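Clearing the Kitchen Table Before You Wipe It

A white table shows everything. Crumbs, coffee rings and the yellow dust off a turmeric jar all stand out on it, and most of us wipe around the clutter instead of moving it. The method below takes 7 minutes once you are used to it.

Start by taking everything off that has a home somewhere else. Mail, keys, chargers and pens go first. Don't sort them now. Put them in a box or on a chair and come back to them when the table is done.

Next, deal with the small kitchen things that tend to stay out all day. Fruit, tubes, coffee capsules and plates each collect their own kind of mess underneath, so lift them one at a time and check the bottom. 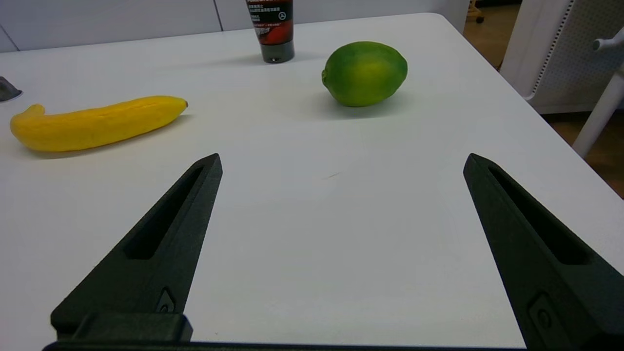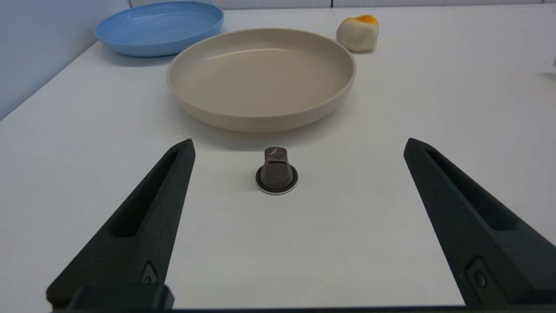 Tubes of sauce or cream that stand on their caps leak at the thread. Unscrew the cap, rinse it in warm water, dry it and wipe the neck of the tube before closing it again. If the cap has dried on, hold it under the hot tap for 40 seconds and try again with a rubber glove.

Limes keep longest in the refrigerator, in a closed bag. If you want one or two out for drinks, use them within the week. To get more juice, roll the lime under your palm on a hard surface before cutting.

Bananas should stay out of the refrigerator until they are as ripe as you like them. After that you can chill them. The peel will darken but the inside stays good for a few more days. Decorative fruit needs washing too. Foam pieces get a barely damp cloth and no soaking. Plastic ones can go in the sink with dish soap.

Coffee capsules should be stored dry and away from the stove. An open jar or a shallow drawer works fine. Used ones drip, so let them drain upside down in the sink before they go in the bin. If your town takes them for recycling, check whether the grounds have to be emptied out first.

A plate with a raised rim makes a good landing spot for the small stuff. Yi-an Nam wrote in to say she keeps one by the coffee maker for spoons and capsules and washes it with the supper dishes.

Now wipe. Use warm water with a few drops of dish soap, and go from the far edge toward yourself. Rinse the cloth and go over it again with plain water. Dry with a towel. For coffee stains on laminate, leave a paste of baking soda and water on the spot for a few minutes and rub gently. Skip this on varnished wood.

Put back only what you will use today.

Myung-ja Shim

Related tips
Getting Tea Stains Out of Mugs
How to Store Lemons and Limes
Cleaning a Sticky Drawer Runner
What to Keep Under the Sink
Freezing Ripe Bananas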